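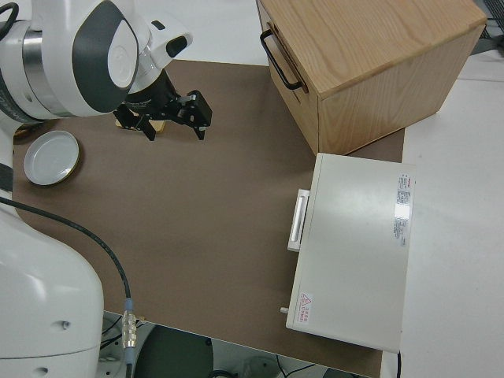

1/ Jandholm is pleased to announce the appointment of Anqi Qin as Creative Director of Womenswear and Leather Goods, effective August. A short thread on her background, the coming collection and the changes clients can expect in our stores.

2/ Ms Qin joins the house from Tolari, where she led knitwear and later outerwear. She trained as a pattern cutter before moving into design and continues to drape her first toiles by hand. Her work is known for long shoulder lines, unlined wool and a restrained use of colour.

3/ She succeeds Fulvio Fontana, who has stepped back from seasonal collections after 16 years with Jandholm. Mr Fontana will remain with the house as an adviser on tailoring, with responsibility for the made-to-measure programme. We record our sincere thanks to him.

4/ Ms Qin's first collection is titled Grekier. It comprises outerwear, shirting, two knit weights and a small group of bags. The palette is drawn from lichen, wet slate and undyed fleece, with a single saturated colour – a deep marigold – reserved for linings and piping.

5/ The cloth for the coats is woven by Ó Ceallaigh, a mill with which the house has worked for many seasons. Saoirse Mac an tSaoi, who directs design at the mill, developed a double-faced twill for the collection. It is finished on one side only, so that the reverse keeps a dry, slightly napped hand.

6/ An archive note, as several followers have asked. The herringbone used in the long coat is adapted from a swatch book dated 1794 in the mill's possession. The scale of the pattern has been enlarged and the yarn count altered. The original ground was indigo; ours is grey.

7/ Leather goods. The Grekier satchel will be offered in two sizes, in vegetable-tanned calf with a brushed brass closure. The larger size carries a removable strap. Both are cut without an interior lining, and the edges are painted in up to 5 coats.

8/ Jewellery will not form part of the collection this season. Existing pieces remain available in store and online while stocks last.

9/ Sizing. Following correspondence from clients, the house has revised its blocks for trousers and skirts. The rise is now longer at the back, and the half sizes withdrawn some seasons ago have been reinstated. The updated size guide is on our website. Clients who ordered trousers under the old guide should check their measurements again before reordering.

10/ "I wanted clothes that can be worn to the office, on the ferry and at the cottage without a change of coat," Ms Qin writes in her notes to the collection. "The pockets were drawn first and the rest of the garment was settled afterwards."

11/ Alun Skyrme, Managing Director: "Anqi's understanding of cloth was apparent from our earliest conversations. The board has given her full authority over the women's line, and we look forward to presenting her work to our clients and stockists."

12/ Menswear is unaffected by this announcement. Tadhg Ó Dubhghaill continues as head of that line, and his autumn deliveries will proceed on the published schedule.

13/ Availability. Grekier will arrive at our Halifax and Montréal stores first, with remaining stores and selected stockists to follow. Online orders open at 9 a.m. Atlantic on the day of release. Account holders will be notified by email and need not register separately.

14/ Private appointments with the made-to-measure team may be booked through any store. Please allow two fittings for a coat. Alterations to hems and sleeves on full-price garments are complimentary within Canada.

15/ Repairs. The house will continue to service garments and bags from Mr Fontana's collections, including replacement linings, horn buttons and closures. Where an original trim is no longer held, the workroom will propose the nearest match for the client's approval before any work begins.

16/ Stockists wishing to view the range should write to the wholesale office, quoting their account number. Press enquiries, including requests for samples and portraits of Ms Qin, should be directed to the communications office. Samples are lent for a maximum of 2 weeks.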